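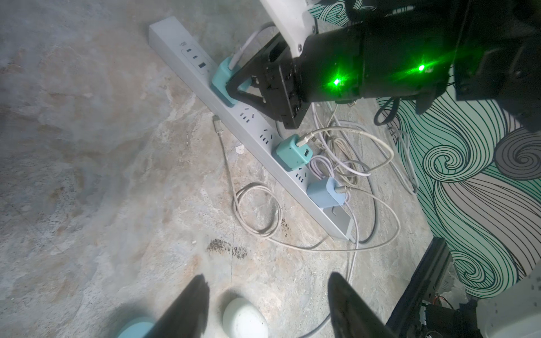
Progress report: bimanual manipulation of cords and plugs
Work package 2, reporting period ending June

1. Status against plan

The objective of this work package is a control policy that can remove and insert plugs on a powered-down strip surrounded by loose cable. The agreed target for the period was 1000 teleoperated episodes on the two-arm cell at Roltholm. That target has been met. Training on the full set is complete, and the first evaluation block of 202 trials has been run. The second block, on cord layouts prepared by the Druston group, has not started and moves to the next period.

2. Data collection

Each episode begins with the operator laying out the strip and cords by hand. No layout is reused on purpose. Episodes end when the target charger is clear of the strip, when it is seated again, or after 40 seconds, whichever applies. Timeouts are kept in the set and labeled as such.

In the previous report we noted that operators tended to move cables out of the way before reaching for a charger. This made the early data too clean. From March onward the instructions allowed a cable to be moved only if it blocked the grasp. Episodes recorded before the change were kept but are given half weight in training.

The wrist views carry most of the useful information at the moment of contact. The fixed view is used mainly for arm-to-arm clearance and for finding the free end of a cord. 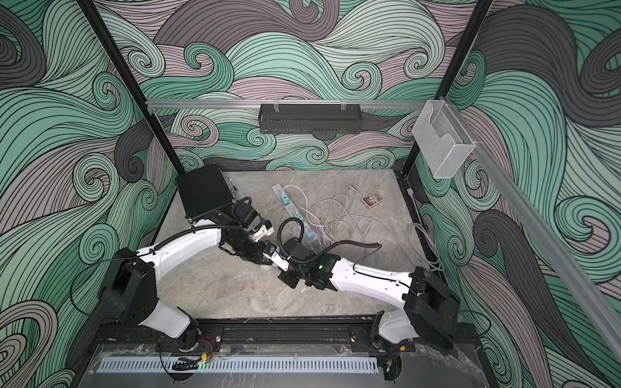

Beathag Kinnear
Technical lead, work package 2

3. Method

The baseline is a single network that takes all camera views and joint positions and predicts a short sequence of motions for both arms. The revised method, referred to internally as Cinda, splits the problem in two. A first stage picks a contact point and assigns a role to each arm, hold or pull. A second stage produces the motion given that choice. Roles may be swapped during an episode, but only while both grippers are open.

The split was introduced after review of the baseline failures. In most of them both arms went for the same charger, and the collision check stopped the run. Adding more data did not remove this behavior.

4. Results

The 202 trials were divided evenly between the two methods, 101 each, with starting layouts matched by overlaying a reference photo. The baseline completed 40 trials. Cinda completed 99 under the loose criterion, in which the charger leaves the strip by any route. Under the strict criterion, in which the strip must also stay inside its marked tolerance, the Cinda figure is lower. The strict scoring is being repeated by a second rater and will be reported once the two sets agree.

The loose figure should not be quoted alone. A plug pulled at an angle can drag the strip with it, and such a run still counts as complete. Insertion was not part of this block.

5. Problems and changes

- Cord tension is not measured. The policy cannot tell a slack cord from one that is caught until the strip moves. A current-based estimate from the wrist joints is being tested.
- Pale cords on a pale tabletop are often merged by the segmentation step. Labels for crossings are now drawn by hand on a subset of episodes.
- The Nowicki calibration routine drifted between sessions. It is now run before every session - this costs some collection time but has removed the offset between the arms.

6. Next period

Run the Druston layouts with no retraining. Start the insertion trials, first with one charger and then with neighboring outlets occupied. Finish the strict scoring and release both sets of ratings with the trial logs. No change to the budget is requested. The one open decision for the program office is whether the insertion trials may replace the planned bag-packing task, as proposed in the last call.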